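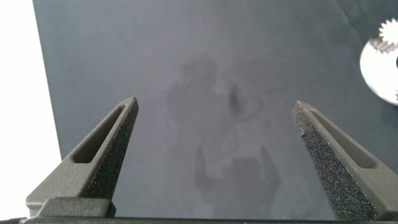

What Is an Understudy?

Home Shows Backstage For Kids Contact

By Apinya Sangkhawat
16 August 2021

A big musical can run for months, with up to 260 shows in one year. Singers catch colds. Dancers twist their ankles. The show still has to start on time, so theaters have people ready to step in.

An understudy is a performer who learns someone else's part. Most nights the understudy has a small part of their own, often in the chorus. If the lead is sick, the understudy plays the lead and another person covers the chorus spot.

A swing has a different job. Swings learn many chorus parts and may not be on stage at all on a normal night. They keep notes on where each dancer stands in every song.

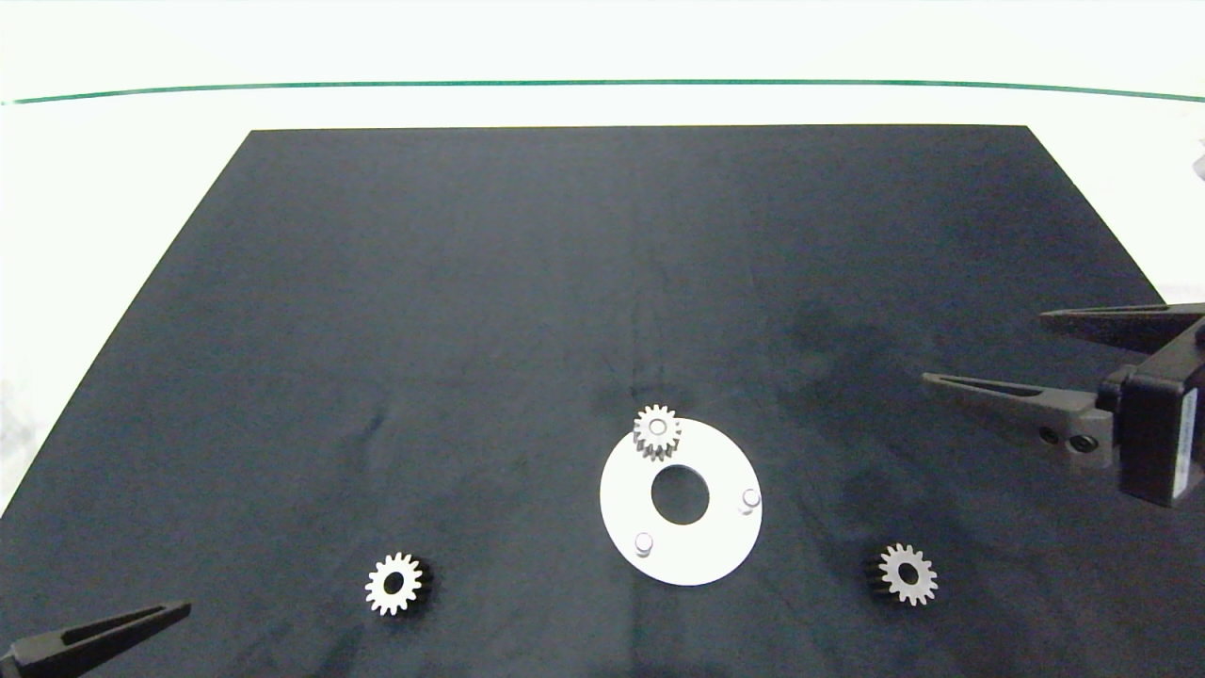 Then there is the alternate. An alternate plays a lead part on set days, for example 2 shows a week. This gives the main performer's voice a rest. The dates are often printed ahead of time, so you can choose who you want to see.

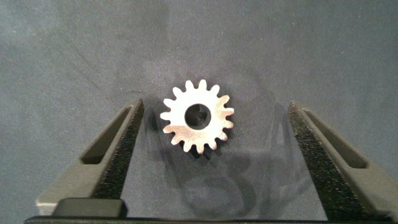
Reading time: 2 minutes

How do they practice? Understudies watch the main cast, learn the words and songs, and have their own rehearsals. They may get only a few hours' warning before a show.

Oduor Rweyemamu was an understudy in a musical called "Trikis." He waited until December for his first night as the ship's captain. "I knew all the songs," he says. "I had never worn the boots."

If someone different is playing a part, you may find a slip of paper in your program or a sign in the lobby with that person's name on it.

3 comments 100 shares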